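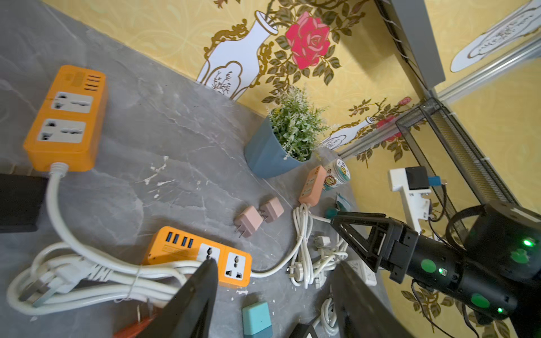

July, bench notebook, standby and charging loads

9:10 am. Started again on the standby measurements for the Dendale flats. The question is still the one from last month: how much of the overnight load in a small flat is things nobody is using, and which of them are worth unplugging. The first pass was no good because I changed meters halfway through and never compared them.

Meters: the Meron plug-in meter and the older Bilgin one. Put both on the same desk lamp, then swapped their order in case one was counting the other's own draw. They agree well with the lamp on. With the lamp off, the Bilgin shows zero and the Meron shows a small reading that comes and goes. The Bilgin probably rounds anything small down to nothing, so every "zero" in the first pass that came from it has to be thrown out. I have crossed those lines out in the old table but left them readable.

From here on: Meron for everything under 5 W, either meter above that. Write down which one each time.

9:45 am. Method, so it gets done the same way by whoever picks this up:

Plug the device in and leave it alone for 17 minutes before reading. Some of them do a lot in the first few minutes and then settle. The printer is the worst for this.
Use the energy total over a stretch of time, not the live number. The live number jumps around on anything with a switching supply.
Note whether the device is off at its own switch, asleep, or idle. Last time we wrote "off" for all of them.
One device on the meter at a time. If it only works with something else plugged in (monitor and its dock, for instance), say so.

10:30 am. Phone chargers. Checked all the loose ones from the drawer with no phone attached. The newer ones don't register. The old heavy black one with the captive cable does, and it is warm to the hand after sitting a while. It is the only charger in the drawer I would bother to unplug. This matches what we expected and goes against the leaflet that went around the building, which puts chargers first on its list.

Charging a full phone overnight: small draw, with a bump now and then as it tops itself up. Need a longer run to say more. Did not have the patience today.

11:20 am. Audio shelf set. Off at the remote it draws 4 W, steady as anything. Off at the rear switch it draws nothing the Meron can see. The display clock stays lit in the first case, but I can't put all of it down to the clock. Most likely the supply is just old and inefficient. This is the biggest standby load so far from anything that looks switched off.

Opened the case to see if there was an easy way to get at the primary side. There isn't without cutting a trace, and it isn't our set, so closed it up again. One of the case screws is stripped now. Replaced it with one from the tin, slightly longer, does not touch anything.

12:15 pm. Lunch. Left the TV box on the meter.

1:05 pm. TV box. I had been assuming sleep mode did something. It turns off the picture output and that is all. The energy total climbed at nearly the same slope before and after. There is a deep sleep setting two menus down which does work, but the box then takes 49 seconds to come back, timed with the phone. I suspect people find that setting, wait through one start and turn it off again. I would.

The box also wakes itself up for updates, so a short test in deep sleep will look better than real life. Leave it on overnight and compare.

2:00 pm. Coffee machine. Keeps its plate warm after brewing until its timer runs out. That isn't standby in the strict sense, but it swamps everything else in the table for the morning hours. Put it on a separate line. The question came up whether to include it at all. My view is yes, with a note, because the people reading this want to know where the bill comes from and won't care about our definitions.

2:40 pm. Did the sum for the sample flat using only today's readings and the fridge left out. The total for the year comes to 139 kWh. That is lower than the first pass, mostly because the router was in there twice under different names (once as "router", once as "internet box"). Checked the rest of the list for the same mistake and found none.

Router itself: constant, day and night, no difference whether anyone is using it. No point telling people to turn it off if they have a landline handset running through it, which many in the building do.

3:30 pm. Tried the Trena timer plug on the TV box and the audio set together. It works, but the timer has its own draw, and on the audio set alone it would eat a fair part of what it saves. On both together it comes out ahead. A plain switch would be better than either. The Trena also loses its program when it is pulled out of the wall, at least ours does. Battery may be dead. It isn't replaceable without opening it.

4:10 pm. To do:

Overnight run on TV box, deep sleep on.
Printer again, this time with the network cable out.
Find out whether the Bilgin has a low range setting. The manual is missing from the folder.
Redo the monitor. I wrote down a reading and forgot to say if it was asleep.
Relabel the old charger so it stops going back in the drawer with the good ones.

Meron zeroed and left on the TV box at 4:25 pm. Please don't move it.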